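"The water was never the problem"

Feb 5, 2020

The small swimming bath in Ovthorpe has been open again since September, and the woman who manages it agreed to speak with me on a quiet morning, before the school groups came.

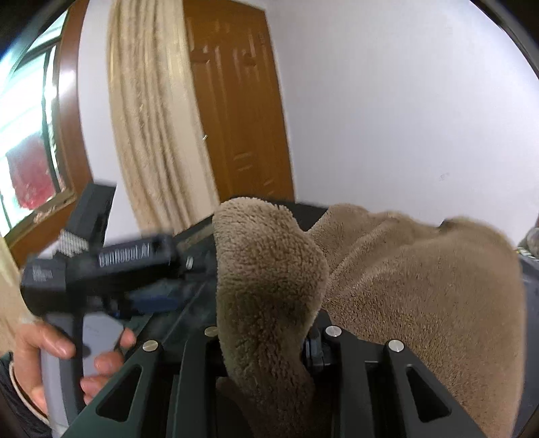

She started with the closing. "People think we closed for the water," she told me. "The water was never the problem. It was the roof, and after the roof it was the money for the roof." The bath was shut for 43 weeks. In this time many families went by bus to the pool in Brultstead, and she was afraid they would stay there.

I asked if they came back. She thought for a moment before she answered. "The old swimmers, yes, on the first day, at seven o'clock, with their bags. The young families came more slowly. They had made new habits." Today the bath has 530 members, which she finds good for a town of this size, but she would like to see more teenagers among them.

She learned to swim herself only at the age of 43. I had to ask her to repeat it. "Yes, the same number as the weeks. My children laugh about this," she said. "I was working at the ticket desk for years and I could not swim one length. In the end I took the course for adults, in the evening, and I held the wall for the first 3 lessons."

This course is still the thing she speaks about with the most warmth. It takes 10 people at a time, and there is a waiting list. Most of them come because of grandchildren, or because a doctor has advised it. "An adult who is afraid of water is very polite," she said. "He says sorry to the teacher, he says sorry to the others. I tell them, please, stop to say sorry and put your face in."

We spoke also about prices. A single visit costs more than before the repair, and she has received angry letters. She answers each letter by hand. "I was angry too when I saw the heating bill. I wrote this in the letters. Some people wrote back and were friendly."

She does not want a slide, or a café, or music in the hall. What she wants is a second evening for the adults and a warmer changing room on the side of the street, where the wind comes under the door. The door has been ordered from Pons and should be put in before Easter.

At the end I asked if she swims every day now. "Every day except Sunday," she said. "On Sunday I am in the bathtub." Then the first school bus arrived, and she went to open the gate.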